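The Makeck open day ran from ten to four, and I got the last slot of the morning. Groups were capped at 14. I went for the table-clearing demo, run by Jhair Arango, who kept the talking to a minimum and took questions only between runs. The task is a two-arm one: trash goes from the table into a lined bin on the floor, and everything else stays put.
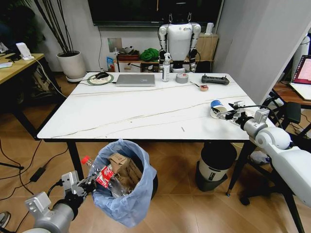
Makeck — Mobile Manipulation Group

I care mostly about how the arms share work. In the shot above, the left gripper has a bottle over the bin while the right one has hold of a cup near the right edge of the table. Two grasps at once is a scheduling problem as much as a vision one. Arango said the arms plan separately and check each other's path every 20 ms. I asked what happens when both want the same object. The right arm yields, always. Crude, but easy to debug.

The objects to be left alone are the harder half. A closed laptop and a roll of duct tape sit on the same surface as the trash, and the tape is no bigger than some of the things that have to go. Percy Ccori, who handles the test sets, told me they log 30 layouts per session and swap items between them.

Cardboard was my other question. A torn box has no fixed shape, so a stored grasp is of little use.

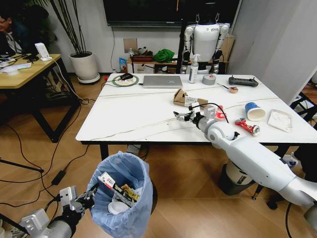
Questions I did not get to

Bin fill level, and whether the drop height changes with it. Gripper force on a paper cup versus a can. I have written to Arango on both.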